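Les jouets à empiler

J'adore ce sujet, autant le dire tout de suite ! Le jouet à empiler, c'est une famille immense : anneaux à enfiler, gobelets gigognes, cubes, pyramides de disques. Le principe reste le même partout (on pose une pièce sur une autre, ou autour d'une tige) et pourtant je pourrais en parler des heures.
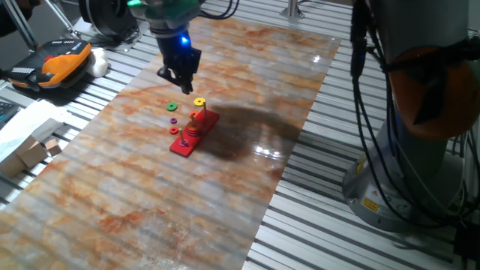

Les anneaux

La version que tout le monde a eue chez sa grand-mère, c'est la tige unique sur un socle, avec des anneaux de plus en plus petits. Chez moi il manquait toujours le plus grand, parti sous un meuble. Il existe aussi des planches à plusieurs tiges, où l'on trie par couleur ou par taille selon l'humeur. Myrtle Achterberg, qui m'a prêté une bonne partie de sa collection, préfère de loin les planches : on peut y jouer à deux sans se disputer la tige ! 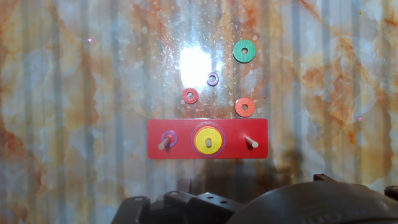 Elle garde d'ailleurs un modèle Pallow auquel il reste quatre anneaux, et elle refuse de le compléter avec des pièces d'une autre marque. Je la comprends un peu.

Les gobelets et les cubes

Les gobelets s'emboîtent pour le rangement et se retournent pour faire une tour. J'en ai 10 à la maison, dépareillés, et ils finissent tous dans le bain. Les cubes, eux, demandent une surface bien plate, sinon tout s'écroule (ce qui est souvent le but, on est d'accord).

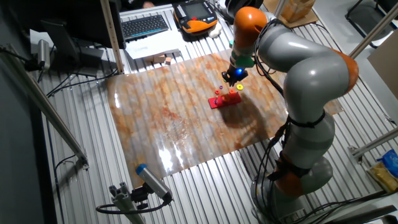 Planche à tiges posée sur un tapis à motif marbré.

Bois ou plastique ?

Grand débat ! Le bois a du poids et fait un joli bruit, mais il n'aime pas tremper dans l'eau. Le plastique se lave en deux minutes. Pour la peinture, je regarde toujours si elle s'écaille, surtout sur les jouets de brocante.

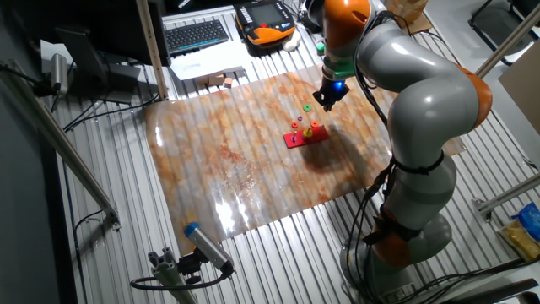
Socle rectangulaire rouge.

Pour ranger tout ça, j'utilise un sac en toile à cordon, les boîtes d'origine ne tiennent jamais bien longtemps.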